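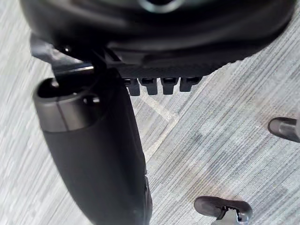

Unterseite Bürostuhl, Sitzschale mit Mechanik und Säule, Teppichboden gestreift.

Zwischenbericht Möbelaufarbeitung Vultuvham, Stand März

Kurz, weil die nächste Lieferung schon im Hof steht.

Bestand: 58 Drehstühle aus der Büroauflösung Jomville übernommen. Alle einmal umgedreht, Unterseiten abgesaugt, Schrauben nachgezogen. Sitzschalen überwiegend brauchbar. Ärger machen die Verstellungen unter dem Sitz, da klemmt mal was, mal fehlt ein Hebel. Gasfedern werden erst bei der Endkontrolle geprüft, Liste kommt nach.

Material: Von den bewilligten 4000 Euro sind 1000 für Ersatzteile raus (Rollen, Gasfedern, Armlehnen). Rechnungen von Seniser liegen bei, eine fehlt noch, ist angemahnt. Polsterstoff noch nicht bestellt, Farbe ungeklärt. Grau oder Anthrazit, bitte kurze Rückmeldung!

Lager: Regal im hinteren Raum steht. Stühle vom Typ Kombo jetzt getrennt, weil die eine andere Aufnahme haben und uns sonst die Teile durcheinander geraten. Ist im Februar passiert, hat zwei Nachmitage gekostet.

Offen:
Abholtermin für den Metallschrott
Etiketten, 100 Stück nachbestellen
Teppich in der Werkstatt reinigen, Ölflecken an der Tür

Ausgabe der ersten fertigen Stühle an die Vereine ab April, sofern die Rollen rechzeitig kommen. Mittelabruf zweite Rate folgt separat.

Projektbüro Vultuvham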